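Gripper comparison, part two: Skarkiron and Drellau finger sets on the plug and socket task

The April item covered wrist mounting and cable routing for the hand-held units. This one covers fingers. Over the past few weeks we ran the Skarkiron flat plates against the Drellau ribbed pads on the same gripper body, with the same controller settings, on the bimanual socket task. Laurinda Simões did the operating and most of the bench changes. I kept the logs. Sofia Morais wrote the slip detector and is the person to ask about the thresholds.

Why sockets again

The task is short to describe. Pick up a plug adapter with one hand, steady the power strip with the other, insert, release. We kept it from the previous comparison because it punishes three different faults in the hardware. A finger that yaws under load turns the adapter a few degrees and the pins ride on the face of the socket. A finger that is too thick can't get down beside the strip. And a finger with a slick face lets the adapter slide back toward the palm during the push, so the operator feels a normal insertion force while the pins are still partway out.

The table target sits on a flat white sheet. We tried a dark mat first, on the theory that the contrast would help, and dropped it. Exposure on the wrist camera was set by the mat and the slots washed out. White on white gives a weaker outline of the strip but much better detail on the openings, and the openings are what the pose estimate uses.

The station

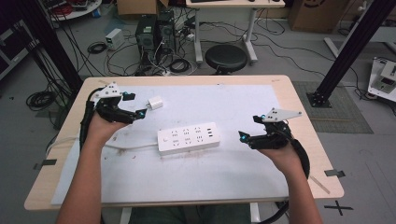

Each session started with a zero check. Both grippers were closed fully, opened fully, and closed again, and the reported width at the end of the second close had to agree with the first. If it didn't, the encoder was re-homed and the check repeated. On the left unit this was needed more often than on the right. We traced it to set screw creep at the coupling, fixed with threadlocker, and have not seen it return.

The operator sits for the whole block. Standing was tested in the last round and gave better reach over the far side of the table, but forearm angle drifted over a long session and with it the approach angle at the socket. Seated, the elbows come back to nearly the same place every time. Laurinda's preference is to keep both cables on the outer side of the forearms. Routed along the inside they touch each other whenever the hands cross, and the pull shows up in the wrist force trace as a slow ramp that looks a lot like contact.

Controller

Both finger sets ran on the Hlongwane board with the stock firmware. We didn't tune anything per finger, apart from the width offset, which has to change because the Drellau pads are thicker. Current limit, filter cutoff and sample rate were left alone. It can be argued that this is unfair to the Drellau set, which is softer and would probably do better with a slower close. The counterargument is that nobody in the group will retune a controller at every finger change, and the comparison is meant to tell us what to put on the shelf for general use.

Logging was at 70 samples per second on the force channel. That is low for catching the moment the pins seat. Sofia's detector works around it by looking at width and force together: seating appears as a drop in force with no matching change in width, and slip appears as a drop in force with the fingers closing slightly. It misreads a fast slip as a seat now and then. Those cases were checked by eye against the wrist video before they went in the table.

Total attempts after removing aborted runs came to 845, split across both finger sets and both hands. An attempt counted as aborted if the operator stopped before contact, if the tracker lost the marker for longer than the hold time, or if the strip had been moved between setup and start.

Skarkiron flat plates

The flat plates were better at getting into position. They are thin, stiff, and predictable at the tip, and the operator could bring one down close to the strip wall without the other touching anything. The open width is generous enough to take the strip across its narrow dimension with clearance on both sides, which made regrasping simple.

Their weakness is the face. On smooth plastic they need more squeeze than the ribbed pads to resist the same push. With the adapter held square this isn't a problem, because the push runs along the plate and the contact patch is large. With the adapter held by a corner the patch is small, and it rotates. Nearly all the failed insertions with the flat plates began as a corner grasp that the operator judged good enough to continue with. Laurinda's habit by the end was to set the adapter down and pick it up again whenever it looked off at all, which cost time per attempt and improved the overall rate.

The other point in their favor is what the camera gets. The plates take up little of the view when the jaws are open, so the pose estimate has the target in sight until late in the approach.
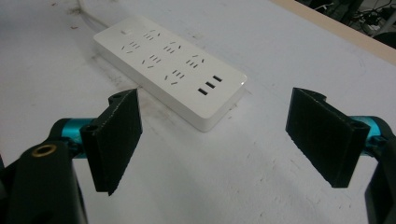
We looked at how far into the approach the estimator held a usable pose. With the flat plates it stayed locked until the tips were nearly level with the top face of the strip. With the ribbed pads it dropped out sooner, and the last part of the motion was run on the previous estimate plus the tracker. For a hand-held unit that makes little difference, because the person is closing the loop. For a policy trained on the wrist view it may matter a good deal, and we would like to hear from anyone who has trained on both.

Orientation of the strip had less effect than expected. We ran it square to the operator and at a diagonal. The diagonal placements were slower to approach and no worse at insertion. Sockets that accept more than one pin pattern did give the estimator trouble at both orientations, because slots belonging to neighboring positions can be grouped wrongly when one is partly covered by a finger. Sofia has a fix in test that scores each group against the outline of the strip before accepting it.

Drellau ribbed pads

The ribbed pads held better. Once the adapter was between them it stayed where it was, including from a poor grasp, and the slip detector fired far less often. Operators who came to the station new preferred them by a wide margin in the first hour.

Against that, they are harder to place. The pad adds thickness on the inner face and also wraps the tip, so reaching down beside a low object means landing the pad on the table first and sliding in. Several attempts nudged the strip while doing this. The pads also compress, and the reported width carries that compression in it. A width reading on a hard object is good to within the encoder error on the flat plates. On the pads it depends on how hard you squeeze, and the offset we set at the start of a session was not always right at the end of it.

Wear was visible on the ribs well before the end of the block. We changed pads once. The data sheet from the supplier doesn't give a cycle figure, so the replacement was made when the rib edges had rounded enough to catch a fingernail less than the new set did. This is a crude test and we would welcome a better one.

Mounts and inserts

Changing fingers is quick if the inserts are in good shape. We pulled one out of its seat during an early change by running the screw in at an angle, and it had to be reset with the iron. Start every screw by hand. Finish by hand too, with the short driver. The powered driver at the bench has been moved to the other room for this reason.

Check the finger for play after the first few minutes of use and again at the break. A loose finger shows up in the logs as a double peak at contact, the first when the finger takes up the gap and the second when it loads. Sofia now has the detector flag this, and the flag text says which side.

The same mount accepts the Pukomach curved fingers with a spacer. These were left out of the comparison because the spacer moves the tips forward and would have meant a new camera calibration. They are next.

What we are using

For plug work and anything else with a low target and a tight side clearance, the flat plates stay on. For bag, bottle and cloth tasks the ribbed pads are the default, with a check of the width offset at every break. If a session mixes both kinds of object, use the flat plates and raise the grip force setting one step. We tried the reverse, pads for everything, and the time lost to nudged targets was larger than the time saved on regrasps.

One combination we haven't tried properly is a flat plate with a thin adhesive skin - something with more bite than bare plastic and none of the bulk of the pad. Laurinda has cut a few samples. The first one peeled at the lower edge after a morning of sliding contact with the table, and the second has the edge wrapped around the back of the plate. No numbers on it yet.

Data and booking

The logs are on the shared drive in the gripper folder, one directory per session, with the finger set in the directory name. Video is stored separately and is pruned to attempts only. The width offsets are in the session header. If you use the force traces, read the note on the filter first, as the first sessions were recorded with the cutoff at a different value and are marked as such.

The station can be booked through the usual page. Saturday is open for anyone who wants a full day without changeovers. Floor tape marks the table position, so please put the table back on the marks if you move it, and run the zero check on both hands before recording. Spare plates are in the top drawer. Worn pads go in the bag labeled for Sofia, who is measuring them.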